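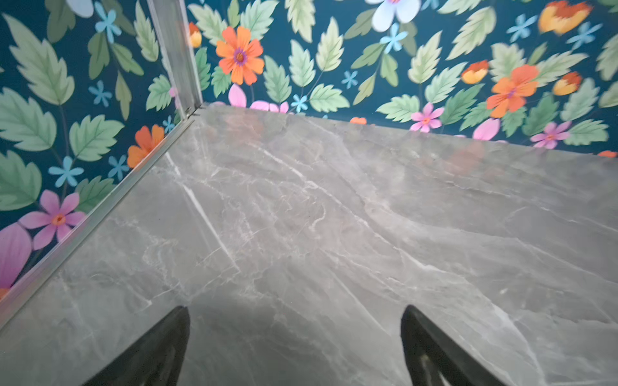
The first thing she wanted to talk about was the wallpaper, and I can't say I blame her. We had barely sat down with our coffee when she started telling me how long it had taken her to work up the nerve to put a pattern that loud in a room she walks through every morning half asleep. She had lived with plain cream walls for nine years. "I kept telling myself I was a cream person," she said, laughing. "I bought cream towels, I bought cream curtains, I think I even had a cream toaster at one point." Now there are big pale green leaves with serrated edges running across a deep teal-blue ground, with flowers scattered between them in orange and pink and white, and she has decided she was never a cream person at all. Her favorite is the orange daisy near the corner, the one with the purple and yellow center, and she says good morning to it most days.

She found the pattern in a sample book at Rellura, a little decorating shop she had gone into for something else entirely (picture hooks, she thinks, though it may have been a lampshade). She took the sample home and taped it up beside the kettle, and there it stayed from November until spring. Her husband moved it once to wipe the wall and she made him put it back exactly where it had been.

"I wanted to see it in bad light," she told me. "Anybody can love a wallpaper at noon. I wanted to see it at six in the morning with the lamp on, when I'm cross and looking for my glasses."

It passed. The marble was a harder decision, and it was the one she and her husband came close to arguing about. He wanted white. She had nothing against white, she said, but she had a feeling that next to all those leaves it would look like a tablecloth somebody had forgotten to take off. So they drove out to the stone yard at Rebane, and they walked up and down the rows for the better part of an afternoon, getting colder and a little shorter with each other, until they came to a gray slab leaning at the end of a row.

"It had lightning in it," she said. "That's what I said to him. I said, look, it's got lightning in it."

I know what she means. The veins are thin, white and a pale beige, and they fork as they run, mostly on the diagonal, and there are smoky patches in between where the gray gets darker. It's a cool, silvery sort of gray, and polished enough that the flowers on the wall show up in it as soft smudges of color. She hadn't planned on that last part and is very pleased about it. When she was small, her grandmother had a glossy table that did the same thing with the curtains, and she used to lie with her cheek on it.

The slab cost them 2000 dollars before cutting, and the cutting and fitting added another 700. She gave me both figures without my asking, because when she was planning the room she could never find anyone willing to tell her what they had paid. The entire project came to 2551 dollars more than the number they had first written on the back of an envelope. She still has the envelope. She offered to go and find it for me, and I had to persuade her to finish her coffee first.

We spent quite a while on the subject of edges. I had asked what she would tell someone starting out on a room like this one, and I was expecting her to say something about color. "Trim," she said right away. "Think about your trim before you think about anything." Hers is metal, a light silver-gray, with one strip running up the corner where the two papered walls meet and another along the side where the stone comes up to the wall. The fitter from Trirero had suggested brass, and for one weekend she was completely convinced by brass. Then she held a piece of it against the paper and found she couldn't see anything else.

"The silver minds its own business," she said. "It picks up a little of the blue if you look for it. The brass wanted to be the star, and I already had a star. I had about a hundred of them, all over the walls!"

She was just as firm about the corner itself. With a big pattern the leaves will never line up perfectly from one wall to the next, she explained, and she had worried over this far more than was reasonable, lying awake and turning leaves around in her head. The strip gives the eye somewhere to stop. Her paperhanger told her so on the first morning and she didn't believe him until he had gone home.

Looking after it all has been simpler than she feared. She wipes the stone with a soft damp cloth and then goes over it with a dry one. Lemons get cut on a board, and so do tomatoes, and red wine is poured at the table – this last rule is for her brother-in-law, who has been told about it more than once. For the paper, she keeps a leftover roll in the hall closet in case of accidents. She bought her sealer from Ukov and puts a fresh coat on when she remembers, usually when company is coming.

I asked if there was anything she would change, and she took a long time to answer. She got up and refilled both our cups and stood for a minute with her hand on the counter.

"I'd have done it sooner," she said finally. "And I might have papered the ceiling." I thought she was teasing me, but then she went to a drawer and took out a sample, pale green, with tape already on the back.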